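Unit 3: Teaching by Demonstration
Course handout, Robot Programming Laboratory
Instructor: Larasati Lumenta

1. Purpose of the unit
Students will record demonstrations of a household task in two ways: with a hand-held gripper, and by remote control of the Grukus arm. The two sets of recordings will be compared in the August report.

2. Terms
Demonstration: one full performance of the task, from the starting position to release.
Remote control: the operator moves a leader arm and the robot follows.
Hand-held collection: the operator performs the task directly with a gripper that carries its own camera.

3. Procedure
Each pair records 16 demonstrations by hand and 11 by remote control. Partners change roles halfway through each set. Place the article on the table in a different position each time. Approach slowly, close the jaws fully on the cloth, and pause before lifting.

4. Soft articles
Cloth does not return to the same shape between attempts, and a grasp point chosen in advance is of little use. Choose a raised fold that both fingertips can reach. 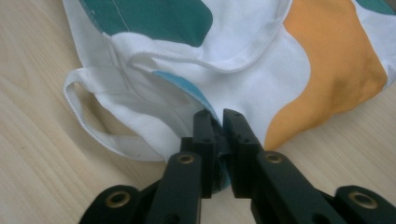

A grasp that takes in two layers is acceptable if the task sheet allows it – record this in the log. Failed grasps are to be kept and marked as such. Do not delete them.

5. Submission
Upload all recordings and the signed log to the Likora course folder by 2 p.m. on the due date.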